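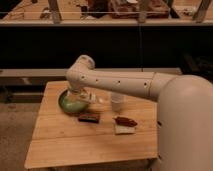
Robot Software II – Notes for Session 4
Instructor: Elisa Valentini
Lab contact: Araceli Camacho

Planning a grasp when the camera can't see everything

Last session we treated the planner and the perception node as separate programs. From now on they share one scene model, and most of your bugs will come from there.

The model is a list of objects, each with a pose, a bounding shape and a confidence score from 0 to 1. Perception writes to it and the planner only reads. Do not let the planner edit poses, even for a quick test.

Clear glass is the hard case. Depth readings pass through the wall of a cup and land on the table behind it, so the cup may be missing from the model altogether. Use the color detector for glass and pad its shape by 11 mm on every side.

A bowl is grasped at the rim. Sample 80 candidate poses around it, drop those that put the wrist or forearm through a neighboring object, and rank the rest by clearance. The arm link above the table counts as a collision body too – students forget this every year.

Planner timeout is 400 ms. If it expires, hold position and replan from a fresh scene.

For January: read the Brodano planner guide, chapter 4, and bring your logs. Viola Marino will take questions on the collision checker.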